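Witside opens its teaching sessions to outside groups

July 2019

Hi all, it's me again with news from the shop floor! Starting this month, Witside is opening its robot teaching sessions to small manufacturers, school labs and anybody else with a job they'd like to show a machine. We've been running these for our own projects since spring, and people kept asking if they could come in and try, so we finally said yes.

The sessions run on Tadosik, our hand-guided teaching setup. You hold the grippers and do the job the way you'd do it at home, and the wrist camera records what your hands are up to the whole way through. If you'd rather sit down, there's a remote station across the room with a pair of handles and a screen (some people love it, some people get a stiff neck, so try both). No code to write for either one.

We started with dishes. Everybody knows how to pick up a plate, so you'd think it would be easy to teach, and then you try it with two chunky fingers and find out how much your thumb was doing all these years. 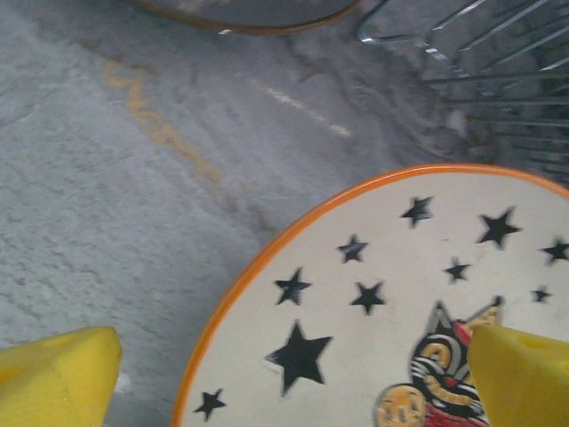 Natanael Holanda
Teaching Sessions Lead, Witside

My favorite of the bunch is the cream one with the orange rim, the black stars and the cat. Plates are a great first task because the approach is everything! Come in too steep and you bump the rim, come in too wide and you lose track of where the far edge is. I tell people to slow down just before they close the fingers, and to do it the same way a few times before they start getting fancy.

In June we collected 1021 demonstrations of plate and rack work, and 104 of those came from folks who had never touched the equipment before. I went through a lot of the newcomer ones myself. Yes, there were wobbles, but we keep plenty of the wobbly ones in, so long as the person recovers and finishes the job. A robot that has only been shown perfect grabs doesn't have much to go on when a plate slides.

Two partners are joining us for the launch. Bullen is supplying the benches and the remote stations, and Iordache is handling the training side, so groups go home with their recordings and a model trained on them. We ask each group to plan on 100 demonstrations of one task, with up to 8 people per session taking turns.

Bring your own objects if you can, odd shapes included. Long sleeves should be rolled up, and please leave bracelets at the front desk. To book a session, get in touch with me through the Witside office and tell me what you want to teach.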